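Slipcases and boxed sets: shelving, dusting and minor repair

Part of the Felden household notes, Books and Paper section. Revised March.

A slipcase is a five-sided board sleeve, open on one long side, made to hold a set of volumes under light compression. It protects the books from dust and light. It does not protect them from damp, and it fails early if it is handled by the corners or overfilled.

Position on the shelf

Stand the case upright with the open side facing out, or with the printed side facing out if the set is seldom read. Full sets should not be laid flat in stacks of more than two. The weight is carried by the top board, which bows, and the volumes inside then bind.

Leave a gap of 16 mm between the back of the case and the wall. On an outside wall, increase this to 44 mm. Relative humidity of 54 per cent is acceptable for coated board; long periods well above that will lift the surface film at the folds.

Deep blues and reds fade unevenly. A case with one panel towards a window will show a difference between that panel and the next within a couple of summers. Turn the case end for end twice a year, or move it to a shelf at right angles to the glass.

Lifting and carrying

Hold the case by its broad faces, with the hand flat and the thumb on the opposite side. Do not hook a finger over the top edge and pull. This is the usual cause of a crushed top edge and, on older cases, a split along the first 19 mm of the fold. If the shelf is too tight to get a hand in, push the neighbouring books back on both sides first, then take hold of the case.

Keep the open side tilted slightly upwards while carrying. Sets with glossy covers slide out with very little warning.

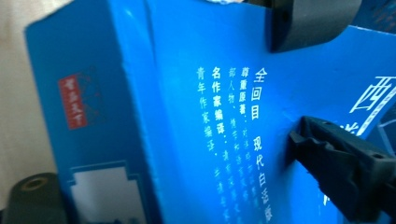

Can a slipcase with a glossy finish be wiped with a damp cloth?
Use a dry microfibre cloth for the panels and keep moisture off the board altogether. The film on the face will tolerate slight damp, but the cut edges and folds are bare or nearly bare and take up water quickly. For fingermarks, breathe lightly on the spot and wipe once with a clean part of the cloth.

Dusting

Work from the top edge down. A soft 44 mm paintbrush, kept for the purpose, clears the top and the fold lines. Brush away from the opening so that dust is not driven in among the pages. Take the volumes out once a year and empty the case over a sheet of newspaper – grit collects at the bottom and scuffs the lower edges of the covers.

Printed labels and seals are treated separately. If a label is pasted on, brush outwards from its centre and never across a lifting corner.

Repairing a split fold

Small splits can be closed with wheat paste or a neutral PVA. Seo bookbinding paste has been used for these notes and dries without a shine. Apply it inside the case on a strip of thin Japanese paper, press the fold square against a block and leave it overnight under light weight. Clear sticky tape yellows and takes the printed surface with it on removal.

A case that has gone slack can be packed with a piece of acid-free card, cut 2 mm short on every side, placed behind the last volume. Bernix 300 gsm card is a suitable weight.

See also: Storing maps and charts; Mould on cloth bindings; Shelf loading (Endinport units).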